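Hard water and the small workshop

The test rig at Flarnell occupies one bay of a former dairy. It consists of a header tank, a circulating pump, three parallel copper loops and a gas-free electric heater of the kind fitted under sinks in offices. Bontu Wolde built it to answer a plain question from the building's landlord: how quickly does limescale reduce the output of a small water heater, and which of the usual remedies is worth paying for?

The chemistry is well understood. Rainwater picks up carbon dioxide from the air and from soil, becomes slightly acidic, and dissolves calcium carbonate as it passes through chalk or limestone. The calcium travels as bicarbonate, which stays in solution while the water is cold. When the water is heated, carbon dioxide leaves, the balance shifts, and calcium carbonate comes out as a solid. It forms first on the hottest surface available. In a heater, that is the element itself.

Hardness is normally quoted in milligrams per litre as calcium carbonate. Water below 100 is generally treated as soft to moderately soft. Above 200 it is hard enough for most appliance makers to suggest some form of treatment. The supply at Flarnell sits well above the second figure and varies with the season, being hardest in November when the local boreholes carry more of the load.

Scale does two things to a heater. It insulates the element, so that the metal has to run hotter to pass the same heat into the water. It also narrows passages and fouls valve seats. The first effect is often overstated for immersion elements, where nearly all the electrical energy ends up in the water whatever the coating. The penalty there is paid in element life. In a heat exchanger fed by a boiler or heat pump the loss is real, as heat that fails to cross the wall goes up the flue or forces a higher flow temperature.

Wolde's first loop has no treatment. The second passes through an ion exchange softener, and the third through an electronic conditioner, a coil of wire wrapped round the pipe and driven by a small signal generator. All three draw from the same header tank, and the valves are set so that each loop takes an equal share of the flow. 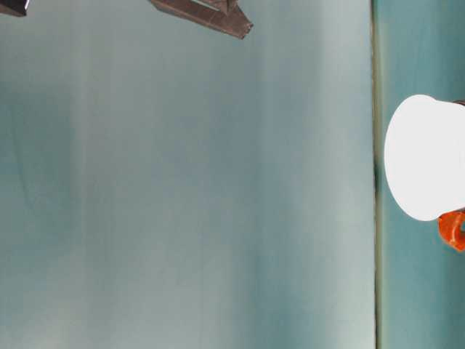
The softener works by swapping calcium and magnesium ions for sodium on a bed of resin beads. Once the bed is exhausted it is flushed with brine, which drives the exchange the other way, and the hardness goes down the drain with the spent salt. The process is reliable and easy to check. A drop test on the outlet tells the owner within a minute whether the resin is doing its job. Its costs are salt, rinse water and floor space, and a separate unsoftened tap is usually kept for drinking.

The conditioner is harder to assess. It removes nothing from the water, so a hardness test gives the same reading on both sides of it. The claim is that crystals form in the bulk of the water and are carried away before they can settle on metal. Published trials disagree, and many do not record flow rate, temperature or pipe material in enough detail to be repeated.

Yaroslav Kobzar, a heating engineer who has followed the work at Flarnell, thinks that the lack of agreement says something about the devices. 'If the result depends on the pipe, the pump and the time of year, the customer cannot buy it with any confidence,' he says. 'It may work. I could not tell you where.'

The rig had logged 1,964 hours of heating by March 15, 2023, when Wolde drained it for inspection. The untreated element carried a hard, continuous coat that had to be chipped from the terminal end. The softened element was bare metal with slight discolouration. The conditioned one was coated too, though the deposit was powdery and much of it came away under a tap. Its weight, once dried, was lower than that of the untreated deposit, but Wolde declines to give a ratio from a single run.

There are limits to what the rig can show. The water is heated to a fixed temperature and moves steadily, whereas a real sink heater sits idle overnight and is then drawn on in short bursts. Idle periods matter – scale that forms in still water tends to be denser. Wolde plans to add a timer and repeat the run with 5 draw-offs an hour during the working day.

Temperature is the one control open to every owner without extra equipment. Precipitation rises steeply above 60 degrees Celsius, and many small heaters leave the factory set higher than they need to be. Stored hot water must still be kept hot enough to control legionella, which rules out a low setting on a cylinder. An instantaneous heater holds very little water and can often be turned down, subject to the maker's instructions.

Descaling remains necessary on any untreated system. Citric acid is slower than the stronger products and kinder to seals. It should be mixed with cool water, as a hot and concentrated solution can leave calcium citrate behind, a deposit that is itself troublesome to shift. The heater must be isolated from the electrical supply before it is drained and flushed thoroughly before it is used again.

The landlord has meanwhile fitted a softener to the bay next door, with a hard tap left at the kitchen sink. The salt is kept on a pallet by the loading door, and the tenants take turns to fill it.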